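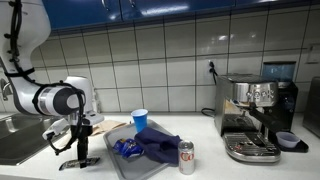 Kyung-tae Kong wrote to us in March that he had bought three trays in other shops before this one, and that all of them bent when he picked them up with one hand. He asked why we do not say more on this page about how stiff the Lollska is. He is right, the old text was too short, so we have written it again.

Lollska aluminum tray, rectangular
Sold by Fevau, kitchen and counter goods
Article number 742

What it is

The Lollska is a plain aluminum baking tray with raised edges on all four sides. It is made for the oven, but many of our customers never put it there. They keep it on the counter and use it to hold the small things that otherwise lie everywhere: a cup, a cloth, a bag of snacks, the keys, the mail. We sell it for both uses and the tray is the same.

The finish is dull gray and has no coating. There is no paint and no nonstick layer, so nothing can peel off. With time the metal becomes a little darker, first in the corners. You can slow this down by washing by hand, but you cannot stop it completely.

Stiffness

The edge is folded over a wire that goes all the way around. This is the part that keeps the tray flat when you lift it from one short side. A tray without the wire is lighter and cheaper, and we sold one like this for a few years under the name Lollska Light. Too many came back to us and we do not make it anymore.

In a very hot oven the tray can make a loud sound and move a little. It goes flat again when it cools. Please do not put a hot tray under cold water.

On the counter

The bottom is smooth. On stone or on a very shiny surface it can slide when you push it. For this we sell the Zacharias feet, a set of soft pads that you press on the bottom at the corners. They must come off before the tray goes in the oven. They leave no glue behind if you pull slowly.

Next to a sink the tray is useful for cups and damp cloths, because the raised edge keeps the drops in one place. It has no drain hole. Pour the water out in the evening and wipe the tray, or you will get white marks from the minerals. A little vinegar takes them away, but rinse well after.

We advise you not to leave a wet dark cloth on the tray for many days. The color can go into the metal surface and it is hard to remove.

Care

Wash with warm water and normal dish soap. Use a soft sponge. Steel wool makes scratches, which do not hurt the tray but stay visible. The dishwasher is possible, only the tray will become dull and chalky very fast, and this is not covered by the guarantee. Do not leave tomato, lemon or salty food on the bare metal overnight. For baking we recommend paper.

Guarantee and returns

We give 2 years on the folded edge. If the wire comes out or the corner opens, send us a photo and your order number and we send a new tray. Dents from falling are not included. You can return an unused tray within 25 days in its cardboard sleeve. A tray that has been in the oven we cannot take back.

Delivery

Orders leave our warehouse in Wilville. The tray travels flat between two sheets of cardboard. If the sleeve is crushed when it arrives, please open it while the driver is still at the door.

For schools and canteens we can make larger orders, up to 1,000 pieces. Please write to Floor Kuipers at the sales desk before you order, the waiting time is longer and the price is different.

Questions we received

Does it fit my oven?
Measure the inside of the oven between the side rails, not the door. If the tray should stand on the rack, leave a finger of space on both sides for the air.

Can I use it on the stove?
No. The bottom will bend and it will not come back.

Can I stack several?
Yes, they go inside each other. Put a sheet of paper between if you care about scratches.

Is there a lid?
Ruben Aerts in our workshop is trying a lid at the moment. The first one did not close well on the short side. When it is ready it will have its own page in the shop.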